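Home Projects Notes About

Jan 4, 2023
3 min read

The arm is still clamped to the end of the workbench, and it still can't do anything useful on its own. The gearbox on the second joint came back from the shop in Trirkberg with the same play it had before, so most of the past month has gone into the simulator. I wanted the kitchen part of the project to keep moving while I wait for parts.

The simulated kitchen has a sink, a granite counter, an open cabinet above and a pile of things to move. Every run starts with a different layout. I keep the objects odd on purpose: a bottle lying on its side, grapes on a plate, a big red ball right up against the sink. My first set was all neat cups and boxes, and the planner learned to expect neat cups and boxes. 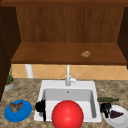 Valquíria Queiroz wrote to me after the last post and thinks I should drop the round objects until the wrist works. Her point is that a ball tells you very little if the real gripper can't close evenly, and that I'll end up tuning the sim to a hand I don't have. She would do bottles and plates only, then go back to balls with the real arm.

I agree with about half of that. The gripper model in the sim is too generous, and I have cut its friction twice since July. But the planner also has to steer around things it isn't going to pick up, and a large ball is good for that even if it never gets lifted. So the balls stay in as obstacles and come off the list of targets.

The other job this week was the sink. I ran 500 layouts with a plate down in the basin and let the planner look for a path in and out. It found one in 300 of them. Most of the failures were the forearm hitting the rim or the faucet.
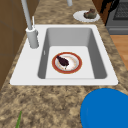

I had been bringing the gripper straight down, and that leaves very little room near the walls. Tilting the approach toward the front edge helps. I also moved the simulated base a little to the right, and I can do the same on the bench by drilling two new holes.

Next is a batch of 2,000 layouts with the tilted approach, run overnight. The replacement bearings are ordered. When they get here I'll take the second joint apart again and measure the play before I put anything back on the bench.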